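November, evening entry, courtroom audio bench

Finally got a full run through the mock jury selection recordings today and I'm thrilled with how they came out! Quick recap for anyone picking this notebook up cold: we want a transcript of voir dire that keeps every juror's answer attached to the right seat, even when three people mumble "yes" at once. The old setup at the Skanddale practice courtroom gave us one mushy channel for the whole jury box. Lawyers reviewing it afterward couldn't tell who had said they knew a police officer and who had just coughed.

New layout is 4 boundary mics along the rail of the box, one on the witness stand, one at the lectern. Ran 150 questions from the standard list (hardship, prior jury service, family in law enforcement, "can you set aside what you've read"), all read out at normal speed, with the panel answering however they liked. No coaching on volume this time. That was deliberate and I'm glad we did it, the quiet answers are where all the interesting trouble is.

Result on the first pass: 6 answers assigned to the wrong seat. Six! Last month's run was hopeless by comparison, I gave up scoring it partway. Four of the bad ones are from the back row, seats next to each other, both people with low voices and both fond of answering before the question is done. The other two came during a sidebar, when the white noise was on and should have been keeping the software quiet anyway.

Which brings me to the sidebar problem. The Luvine masking unit does a lovely job in the room. Standing at the rail I couldn't make out a word from the bench. But the lectern mic hears right through it, and the transcript came back with half a whispered argument about a strike for cause. In a real trial that would be a disaster, as the jury might ask for a readback and get something they were never meant to hear. So the lectern mic has to mute with the masking switch, no exceptions, and the mute has to be logged with a time so the record shows a gap on purpose. 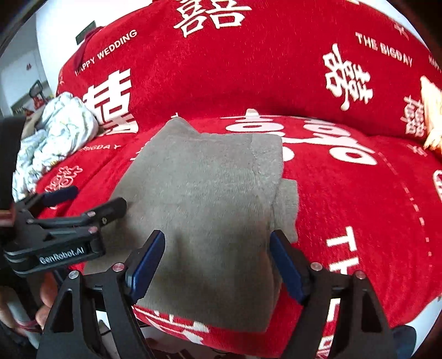
Wired it up after lunch with the spare relay from the Promimar box. Works on the bench. There's a small click when it drops out, louder on the way back in, and I want to put a short fade on it before we try it in the room. Set the fade at 70 milliseconds to start. Too long and we lose the first word when the judge goes back on the record, and the first word is often "Sustained," so, you know, kind of a big one.

Other thing I loved: the overlap view. When two jurors talk at once the software now prints both lines with the same time mark and leaves them both standing. Before, it picked a winner. I much prefer seeing the mess. A court reporter would stop everybody and ask them to speak one at a time, and if we flag overlaps live on the clerk's screen, the clerk could do just that. Need to ask the Ninh team whether their clerk display can take a flag from outside or if it only listens to its own software. If it can, this gets very good very fast.

Small stuff, in no order:

Seat map must be reloaded after every excused juror. I forgot once and the replacement inherited the last person's answers. Caught it straight away, but it should be a forced step. Same goes for alternates, who get seated last when everyone is tired.

Nods. People nod! The transcript shows nothing at all. Add a key for the clerk that enters "(nods)" against the seat, and another for raised hands when the whole panel gets asked something.

The cable under the rail is taped for now. Please don't kick it. Proper channel is on the order list.

"Um" filter is OFF and stays off. A pause before "I could be fair" is exactly what both sides will want to look at.

Next up: the fade in the real room, then the back row again with the two rear mics moved closer in and tipped toward the seats. I'd like the same question list so the runs can be compared, but in a different order, as the panel was getting wise to it by the end. Raw audio is on the shared drive under the Skanddale folder, scored sheet is in there too with the six misses marked in yellow. Listen to the sidebar one with headphones, the masking noise is much louder than you expect.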